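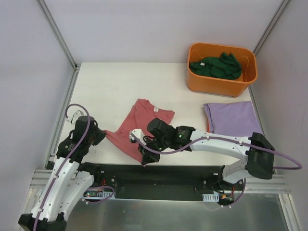
A green garment in an orange bin, with two robot arms at the table.

2 min read

Adley walkers' photo trail returns for a third autumn

If you have been meaning all year to get out among the leaves with a camera, the Adley photo trail is back, and this time it goes all the way up to the Rungrueang lookout. The walk is 8 kilometres there and back, mostly on the old logging road, and the maples along the lower stretch are usually the first to colour.

Ashley Dobson, who has led the outing since it began, said 557 photographs were sent in last year, far more than the library wall could hold – so this year's display will move to the Clallurero tea rooms, where there is a good deal more space and a very decent scone.
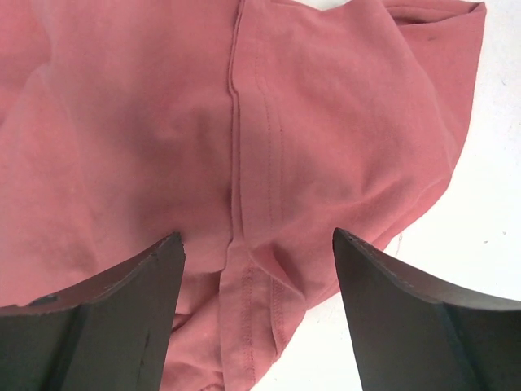 Liam Hulme would like to see the group set off earlier, saying the mist over the creek is the best part of the whole morning and is generally gone before the slower walkers have laced their boots.

He may get his wish. A first group will now leave the Stoltemov Road car park at seven on Wednesday morning, with a second following at a gentler hour for those of us who prefer breakfast first. Groups are kept to 12, dogs are welcome on a lead, and any camera will do, including the one in your phone.

Bring a warm layer and something to eat, as the wind on the lookout can be sharp even on a sunny day. Names can be put down at the tea rooms counter.
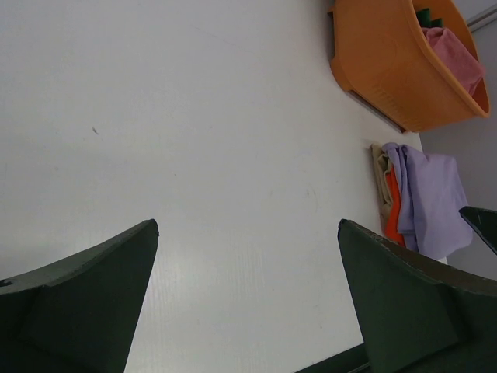
An orange basket at the corner of a white tabletop.

Recent items
Creek footbridge reopens to walkers
Where to find the earliest colour near Adley
Tea rooms extend weekend hours
Lookout track: what to pack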